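4.3 Preparação da prateleira superior e disposição das bandejas
Manual de instalação da estante modular Poltunwood 508

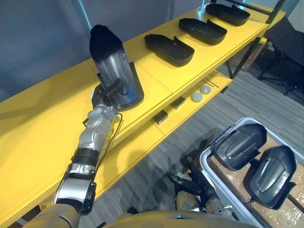

Figura 8. Bandejas pretas em forma de sapato sobre o tampo amarelo da estante.

Esta secção aplica-se às estantes Poltunwood 508 montadas em armazém, oficina ou zona de expedição. Antes de começar, confirme que a estrutura foi montada e nivelada conforme a secção 4.2. A chave Foley de 8 mm e a régua de nivelamento são fornecidas na caixa de acessórios.

ATENÇÃO: Não carregue o tampo antes de concluir o aperto final. Um tampo apenas encaixado pode deslocar-se sob carga lateral.

Fixação do tampo

1. Retire a película de proteção das duas faces do tampo.
2. Pouse o tampo sobre as longarinas, com a face pintada para cima.
3. Alinhe os furos do tampo com os furos das longarinas. Se o desvio impedir a entrada dos parafusos, volte ao passo 6 da secção 4.2 e corrija a esquadria.
4. Introduza todos os parafusos e aperte-os à mão, sem ferramenta.
5. Aperte em cruz, a partir do centro, com um binário de 17 Nm.
6. Verifique o nível nos dois sentidos. Ajuste nos pés reguláveis, nunca nos parafusos do tampo.

NOTA: Nas unidades com kit de extensão Brititz, a segunda longarina é fixada antes do tampo. Consulte o folheto do kit.

Disposição das bandejas

7. Limpe o tampo com um pano húmido e deixe secar.
8. Coloque a primeira bandeja junto ao canto mais afastado do ponto de acesso.
9. Disponha as restantes em fila, topo com topo, até à zona de trabalho.
10. Deixe livre o troço do tampo mais próximo do operador, para manuseamento.

CUIDADO: A carga máxima do tampo é de 68 kg, uniformemente distribuída. O valor inclui o peso das bandejas e não aumenta com a fixação à parede.

Fixação à parede

Obrigatória quando a estante é instalada num corredor de passagem ou quando o piso apresenta desnível. Use as cantoneiras do saco C e buchas adequadas ao material da parede (não incluídas). Em divisórias de gesso cartonado, fixe apenas nos montantes.

Verificação e manutenção

Repita a verificação do aperto após o primeiro mês de utilização e, depois disso, todos os anos em setembro ou sempre que a estante for deslocada. Registe o resultado na ficha do anexo B.

Riscos superficiais na pintura podem ser retocados com a tinta Prurndale do saco D. Não use solventes, esfregões metálicos nem produtos com cloro. Se o tampo apresentar deformação permanente, retire a carga e substitua-o antes de voltar a utilizar a estante. A referência da peça consta da etiqueta colada na face inferior.

Para a montagem de prateleiras intermédias, ver secção 4.4.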